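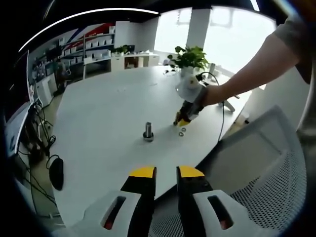
*Peg and washers on the white table, with two hand-held grippers.*

## Bench tips from the washer task

We compared two ways of recording the peg-and-washer job for the Clamonent study: one person holding both grippers, and two people with one each. Yara Obeidat ran the 400 recordings, 200 each way. The policy trained on the one-person set dropped fewer washers in testing. These notes are for anyone setting up the same thing on a kitchen or workshop table.

- Thin washers are hard to pick up from a smooth surface. Bring the fingertips down at a slight angle and close slowly.
- Wipe rubber tips with a damp cloth every 7 recordings or so. Dust makes them slip.
- Set the peg back far enough that you can reach it without leaning on the table.
- Keep the washers apart at the start. Stacked ones stick together, and we threw those takes out.
- Let the cable hang off the side of the table - a loop across the work will drag a washer with it.
- Pause for a breath above the washer before closing. Recordings with a pause trained better than fast ones.
- If you miss, try again in the same take. We kept the retries in, and the policy learned to retry too.

We haven't tested thicker rings yet. Yara plans to start on those in November, using the same peg.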